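Reading time: 4 minutes

Lolo: where we've got to

June 27, 2018

Hello all, and thanks for being patient with me. I know I promised this report a fortnight ago, but we were still waiting to hear from one of our actors and I didn't want to send you half a cast list. We have a whole one now, so off we go.

The short version is that the web series is written, mostly cast, and a bit over a third shot. We're behind where I said we'd be in March, we're still inside the budget, and I'm happier with the scripts than I've been with anything I've worked on.

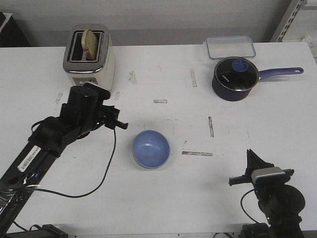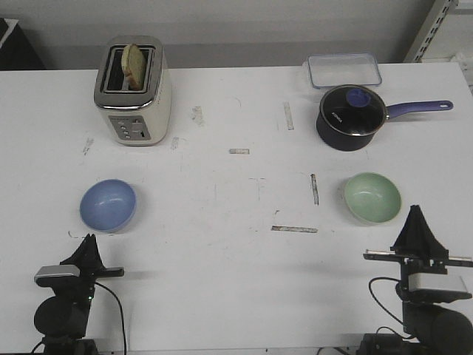

Right, scripts first. All six episodes are locked. The complete script comes to 151 pages, down from a draft that was frankly a doorstop, and most of what went was Episode Four. It used to have a long flashback to Lolo's audition for the soap, and every reader we gave it to got to the end and asked me what it was for. I fought for it for a month and then cut it in an afternoon. The one good joke from it has moved to Episode Two, where Lolo's sister gets to say it, and it's funnier coming from her.

Casting! We saw 112 people over four days, which nearly finished me off, and I'd do it again tomorrow. The big news is that Duván Alvarado is playing Dadetti, the washed-up game show host who lives downstairs. I'd written Dadetti as a man in his sixties, all cardigans and grudges, and Duván is thirty-eight and walked in and played him as someone who'd peaked at twenty-five and was still waiting for the phone to ring. I rewrote two scenes on the train home. He's done a lot of voice work (cartoons, mainly, and a couple of video games), so we're also getting him to do the quiz show announcer we hear through the floorboards in nearly every episode. That was down as a separate fee in the budget and now it isn't, although I've put a small part of the saving back into his day rate, as I think is only fair.

The one part still open is the agent. We offered it, she said yes, and then she got a run in a touring play and had to drop out. I have two people in mind and both have read the pages. I'd like to settle it by the end of next week. The agent isn't in anything until Episode Five, so it doesn't hold up filming, but I'd sleep better.

Filming has gone in fits and starts. We have 34 scenes in the can out of a total of 90, all from the first three episodes. We lost two days when the rehearsal room at Fletlow was double-booked, and another when our sound recordist had flu, and I've since built a spare day into every week of the schedule. That pushes our last shooting day back by nine days. It doesn't cost you anything extra, because the crew are on day rates and everybody was free, but it does mean the edit starts later than the plan you signed off.

The edit is with Kaushik, the same small post house we used for the pilot. They've cut the whole of Episode One into a rough version and it runs to eleven minutes. I want nine. There's a kitchen argument that everyone on set loved and that drags dreadfully on screen, so it'll have to lose its middle. I'll send a private link once it's down to length. Please don't pass it round, the music on it is temporary and we haven't got the rights.

Money, then. We've spent just under half of the grant. Costume is over by £400, all of it down to Dadetti's sparkly jackets, which had to be made because we couldn't find three the same to hire. Travel is under by a bit more than that, so I'd like your permission to move the difference across. Could you let me know by email? A one-line yes is fine.

Still to do before the next report:

- cast the agent
- finish Episodes Two and Three, then start on Four
- get a final quote for the title music
- agree a release date with you, ideally all six on one day, though I know some of you would like them weekly

On that last one, I'm still open to being talked round. Weekly gives us more time to get people chatting about it, but the Episode Three cliffhanger is quite gentle and I'm worried folk would wander off. Have a think and we'll talk it over on our next call.

If anyone wants to come and watch a day's filming, you'd be very welcome. Tell me a couple of days ahead so I can add you to the lunch order.

Contact | © 2018 Lolo | Back to top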